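Cesta de rejilla para riel Balside

Accesorio colgante para perfilería de aluminio. Referencia de catálogo: Balside 700-R.

La cesta Balside es un contenedor alargado, abierto por arriba, con laterales de malla metálica fina y acabado blanco. Se suspende de un riel horizontal y queda paralela a la pared, de modo que la superficie de trabajo permanece libre. Se destina a cocinas auxiliares, zonas de envasado, despensas y puestos de preparación en los que se manejan bolsas, platos ligeros y utensilios de poco peso.

Datos generales

Longitud nominal: 700 mm.
Riel recomendado: 1000 mm de longitud mínima.
Puntos de suspensión: 2.
Acabado: blanco.
Montaje: sobre riel de aluminio ya instalado. El riel no se suministra con la cesta.
Contenido del embalaje: cesta, dos ganchos de suspensión, hoja de montaje.

La carga debe repartirse a lo largo de toda la cesta. Una carga concentrada en un extremo inclina el conjunto y desplaza el gancho opuesto. No se admite el uso de la cesta como apoyo ni como asidero.

Compatibilidad

El sistema Balside se fija a perfiles ranurados de aluminio con cara exterior plana. En recintos con postes verticales en las esquinas, el riel se atornilla a ambos postes y la pared no se perfora, lo que conviene en paredes alicatadas. Para pared sin postes existe el soporte Zomaddale, que se vende por separado y requiere taco adecuado al material.

En paredes laterales cortas se recomienda el colgador de ganchos en lugar de una segunda cesta. El colgador es un bastidor de alambre con forma de escalera y ganchos vueltos hacia arriba. Puede sujetarse al riel con bridas en dos puntos, uno alto y otro bajo; con una sola brida el bastidor gira al retirar la pieza colgada.

Altura de montaje

La altura depende del objeto más voluminoso que se vaya a manipular debajo. Con bolsas de plástico abiertas conviene dejar margen suficiente para que la boca no roce la malla al levantarlas. Como valor de partida se toman 500 mm entre la superficie y el fondo de la cesta – en puestos donde solo se emplean platos puede bajarse. La cesta se centra en la pared del fondo siempre que haya piezas colgadas en los laterales, para que no coincidan en la esquina.

La combinación de cesta blanca en el fondo y colgador negro de cinco ganchos a la derecha es la que corresponde a un recinto compacto de tres paredes, con alicatado gris claro veteado y suelo oscuro de aspecto pétreo. 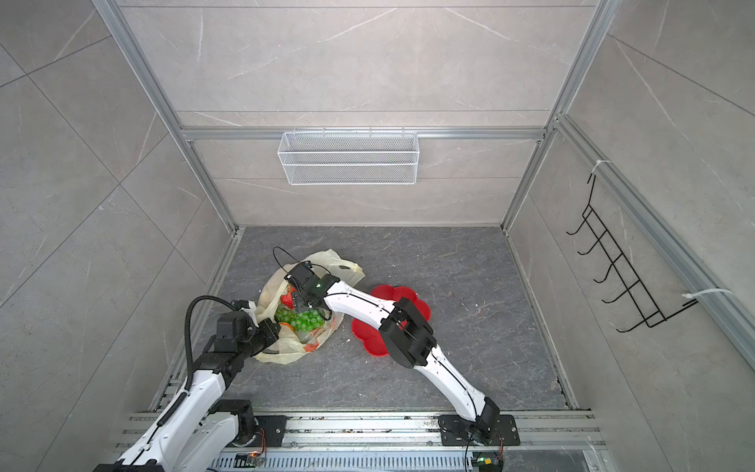
Umesh Yadav preguntó si la malla fina deja pasar las migas o si hay que descolgar la cesta para vaciarla, porque en su obrador se guarda en ella el pan envasado.

Las migas pequeñas pasan en parte y el resto se queda en el fondo. Para una limpieza completa se descuelga la cesta, se vuelca y se cepilla por la cara exterior. No se debe golpear contra el canto de la encimera: la rejilla se deforma y los ganchos dejan de asentar a la misma altura.

Limpieza y mantenimiento

Paño húmedo y jabón neutro. Secado inmediato en las uniones de la malla. Los estropajos metálicos rayan el acabado y anulan la garantía. Las ranuras de los perfiles acumulan suciedad y deben aspirarse antes de pasar el paño; en caso contrario, el residuo se compacta en el fondo de la ranura.

Las bridas del colgador se consideran consumible. Se revisan al limpiar y se sustituyen si presentan grietas o si el bastidor tiene holgura. El sobrante se corta a ras – una punta larga engancha las bolsas finas.

Pedidos

La cesta se sirve desde el almacén de Jekcombe. Los ganchos de suspensión pueden pedirse como recambio, siempre por parejas. El colgador se factura aparte. La versión anterior, Ninh, dejó de fabricarse en noviembre y sus ganchos no son intercambiables con los actuales.

Ficha revisada: 27 mar 2020

Comentarios

Ileana Hodoroagă
Montada en riel de 1000. Los ganchos entran justos, hubo que aflojar un poste para pasar el segundo. Una vez puesta no se mueve.

Thịnh Đinh
¿El colgador se vende también en blanco? En la lista de precios solo me sale el negro.

Tadhg Moynihan
Tengo dos cestas Ninh y confirmo lo de los ganchos, no encajan. La malla de la nueva es más cerrada. Para bolsas va mejor, para cubiertos me da igual una que otra.

Hanan Qudah
Falta en la ficha la profundidad de la cesta. La necesito para saber si libra el grifo.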